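Wanted: people who like hanging up shirts (two paid places, one trial afternoon each)

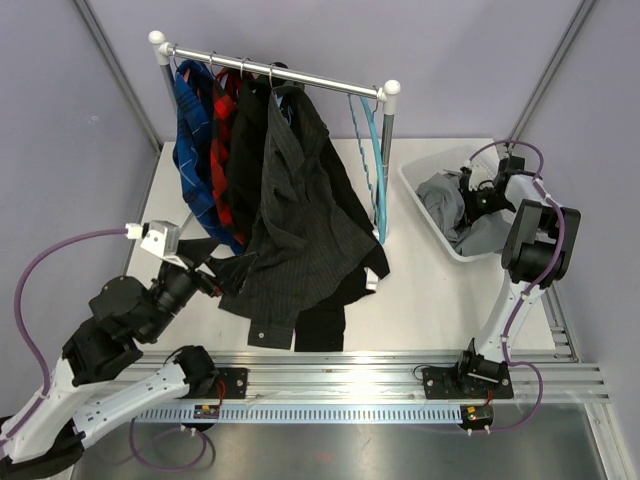 Page last changed: 7 October 2021

Hello! I'm Nkrumah Osei and I run the clothes side of Skilindale, a small wash, dry and hang service that started with my own family's school shirts and got rather out of hand. I'm after two part-time people to join me at the hanging end of things, and I'm also looking for a handful of locals to come along for a paid trial afternoon and hang some clothes while I take notes. Both are explained further down, so do read to the end before you write to me (lots of people don't, and then ask me what the hours are).

First, the work. Clean clothes arrive in a white plastic laundry basket, the sort with holes in the sides, and they need to end up on hangers on a chrome rail, looking like something a person would be pleased to put on. Simple enough on paper! But give someone a crumpled grey thing out of the bottom of a basket and watch them try to find the neck of it. Some people have it on a hanger before I've finished my sentence, and some go round and round the hem looking for a way in. I was firmly in the second lot when I began, so please don't be put off.

We do a great many shirts. Checked ones are my favourites, the blue plaid and the red and black especially, and they're quite forgiving if you hang them a touch skew. Pinstripes are another matter. A dark grey pinstripe shows you straight away if the shoulders aren't level, and the sleeves will sprawl all over the tabletop if you let them, cuffs and all. I like the cuffs lifted clear, the collar folded down and at least the top button done up. If you think that's fussy then we may not get on, but come and try me.

Then there are the awkward bits. Trousers that want to slide off. Anything plain black, which picks up fluff from across the room. Strappy things that twist as soon as you turn your back. I keep those till last, with a cup of tea.

What I'd like from you:

You can stand for a good part of the shift. There is a stool, and you may use it, but the rail is easier to reach on your feet.

You'll look at labels. I don't need you to know every washing symbol (there's a chart from Ayaaba pinned up by the door, and I still check it myself) but I do need you to look before you do anything hot to a garment.

You're happy chatting, or happy being quiet next to someone who chats. I do talk.

You don't need experience in a laundry or a shop. The best person I ever worked with had spent years icing cakes, and she could get a shirt front flatter than I can.

Hours and pay. The two jobs are 17 hours a week each, mornings for one and afternoons for the other, and you can sort out between you who has which. Pay is the same for both and I'll tell you the figure when we speak on the telephone, before you've gone to any trouble. No weekends. Holidays are by agreement, though I'd ask you both not to vanish in April, when all the winter coats and jumpers come in at once and the place is heaving.

The trial afternoons are a separate thing. I'm trying to work out the best order for going through a mixed basket, whether to hang as you pull things out or to sort into piles first, and I've argued about it with the people at Osine (they do our ironing) for so long that I want to see how other people go about it. You'd come for one afternoon, work through a few baskets in whatever way suits you, and tell me what annoyed you. You get £50 and your lunch. You need to be 18 or over, and that's the only rule. Left-handers, I'd love to hear from you in particular, as I've a suspicion that all our rails are set up the wrong way round for you!

You can put yourself down for the trial without wanting the job, and the other way about. If you want both, say so, and I'll use your trial afternoon as the interview and save us all a second trip.

Where we are: Unit 26 in the Stativen building, first door past the bicycle racks. Buses stop outside the front. There's a lift, and the table height can be changed if you use a wheelchair or if you're simply very tall. Wear something comfortable and leave bracelets and big rings at home, please, as they catch on knitwear and I'm the one who has to ring the customer.

To apply, send me a short note through the contact form with reference 923 in the first line. I don't need a CV. Tell me your name, which of the two things you're after, what days you can manage and the garment you most dislike hanging up. I read all of them myself, usually in the evening, and I answer everybody, though it may take me a few days if the dryers are playing up.

Nkrumah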